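Segmentation at close range, and a planner that kept braking

I spent most of May on the pick-and-place stack we run in simulation, and most of that on two problems that looked like one. Notes follow, mainly so that I don't have to rediscover this when we port it to the Dalbridge cell.

The setup. One arm, one table, one object, one plate. The task is fruit and plate, in both directions. The policy layer picks a skill and hands it a target pose. Everything under that is ordinary: a perception node that produces a mask and a pose, a sampling planner with a shortcutting pass, and a joint trajectory controller. The glue is a package called Bilgin, written originally by Gönül Tekin and now held together by me and Feven Berhe. It does state machines, retries and logging, and it is older than the rest of the stack.

The symptom was that the grasp would be planned well from far away and then refused on final approach. The state machine would enter PREGRASP, request a refreshed pose, get one that disagreed with the earlier pose by more than the gate allowed, and back off. Then it would try again. Left alone it would do this until the retry limit.

I assumed the planner, because the planner is usually at fault. Specifically I assumed the shortcutting pass was cutting so close to the plate rim that the collision checker inflated the object and rejected the last segment. There was some of that. I'll get to it. But the logged pose estimates were jumping before the planner was ever called, so the first problem was perception.

Our segmenter is a small network trained on renders where the object takes up a modest part of the view. The fine-tuning set was 3000 frames, with camera distances sampled uniformly. Uniform distance sampling sounds fair and is a poor choice for a camera that ends up near the object. Apparent size goes with the inverse of distance, so very few of the training frames had fruit bigger than a fist on screen. At close range the network was extrapolating. Glossy surfaces made it worse. A white reflection on gray has a sharp edge, and a sharp edge next to the fruit gets pulled into the mask or used as its boundary. The true boundary, in the places where dark red shades into shadow, is weaker than the false one.

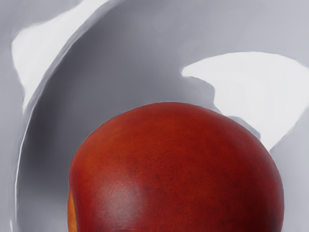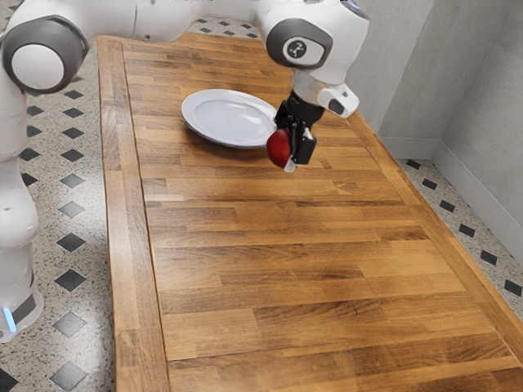
Renders from the pick-and-place sim: the fruit against the gray dish at very close range, then the arm holding the red object by the plate.

The close view has both failure sources in it. The fruit runs out of view at the bottom, so the mask centroid is not the object centroid, and one of the two large white reflections comes down to a tip right at the fruit's outline. Our pose code fit a sphere to the masked depth points and seeded the fit with the centroid. With the lower part missing, the seed was biased upward in the image. With a piece of reflection attached, it was biased again in some other direction depending on viewpoint. The fit usually converged. It converged to slightly different spheres on consecutive frames, which is what the gate was complaining about.

Changes on the perception side:

Distance sampling is now uniform in apparent size. I rendered another 1360 frames this way and mixed them in. Nermin Soylu pointed out that I should also let objects be truncated by the image border, which the old generator rejected as bad samples. She was right, and that filter is gone.

The sphere fit is seeded from the previous estimate, transformed by the arm's forward kinematics, and only falls back to the centroid if there is no previous estimate. This is an obvious thing to do. The old code predates a camera that moves.

Mask pixels touching the image border are flagged, and the contour there is dropped from the residual. Truncation is not an edge of the object and shouldn't be treated as one.

Depth points are tested against a known plate pose. If a point lies on the plate surface within tolerance, it goes, whatever the mask says. This takes care of most of the reflection pixels, since in simulation the depth under a reflection is still the depth of the dish. On a real depth sensor that will not hold. Specular regions come back as holes or nonsense, and I expect to redo this item.

After that the pose stopped jumping. The gate stopped firing. The arm then approached, slowed to a crawl near the rim, and timed out.

So, the planner. Collision checking used a padded convex hull for the plate. A convex hull of a plate fills the shallow part in, and then the padding makes it taller and wider. Any grasp with a finger near the rim is in collision with air. The optimizer found paths, but they ran along the boundary of the padding, where the velocity scaling drops with clearance. The scaling was doing what I had told it to do in a config file I no longer remembered writing.

I replaced the hull with a convex decomposition of 32 pieces and cut the padding for the last segment only. Serpil Kozan wanted a signed distance field instead. It would be cleaner, and we may end up there, but the decomposition took an afternoon and the checker already supported it. The cost is that checks on the final segment are nearly 2 times slower. The final segment is short, so I have left it.

One more item, which is dull and took the longest to find. When the gripper closes, the object is attached to the hand in the planning scene, and the collision entry for the free object is removed. Those were two separate messages. If a planning request arrived between them, the fruit existed twice, once in the hand and once in the world, in permanent contact with itself. The planner reported an invalid start state and Bilgin treated that as a failed grasp. Izzati Ong found this by reading timestamps in the Prutport logs. Attach and remove are now one atomic scene update, and the state machine distinguishes an invalid start from a failed grasp in its error codes.

Still open:

The attached-object shape is a sphere. Fine for fruit. It will be wrong for the Kivarwood parts, several of which are long and flat.

The pose gate threshold is a constant. It should come from the fit covariance, which we compute and then throw away.

Retries re-plan from scratch. Caching the roadmap between attempts is on my list, below the two items above.

The configs are in the usual branch. If you pull it, delete your local collision cache first, or the checker will keep loading the old hull.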